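Huvisar Two-Arm Bench Cell – Builder's Guide
Section 4: Mounting the arms and dressing the cables

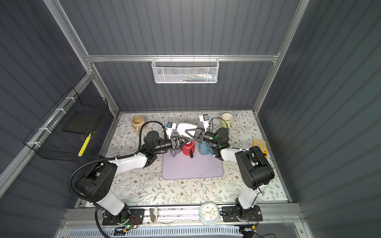 By this point you should have a frame that sits flat and a spouse, roommate or shop steward who has stopped asking what it is for. Section 4 puts the arms in. Both mounting plates fasten to the front rail, one toward each end, so that the grippers can meet over the middle of the table. A mat there, like the lavender one under the three mugs, gives you a target that you can find again after you have bumped everything. The leafy tabletop is a matter of taste, and the software has no opinion.

Before you start: unplug the power supply. Yes, even if it is switched off.

1. Loosely bolt the left plate to the rail, then the right. Leave both able to slide.

2. Set the spacing between plate centers to the figure you wrote down in Section 2. If you wrote down nothing, go back to Section 2.

3. Tighten the bolts a little at a time, working corner to corner.

4. Run the thick corrugated cable up the outside of the left arm, with a generous loop over the shoulder. Fold the arm by hand through its full travel. If the loop goes tight, feed in 50 mm more and try again.

5. Lay the loose wiring in the slotted duct below the rail. Guilan Kang's first build skipped the duct and ate two connectors – she now owns a very nice duct.

6. Restore power and run the homing routine at low speed.

CAUTION: Keep your hands out of the cell during homing. The arms do not know you built them.

Note: Fault 243 at this stage means that left and right are swapped in the settings file. Fault 105 means a loose plug at the elbow.

Practice with mugs you dislike. Wire baskets on the walls are handy for small parts, but keep them clear of the elbows.

Go on to Section 5, Gripper Calibration.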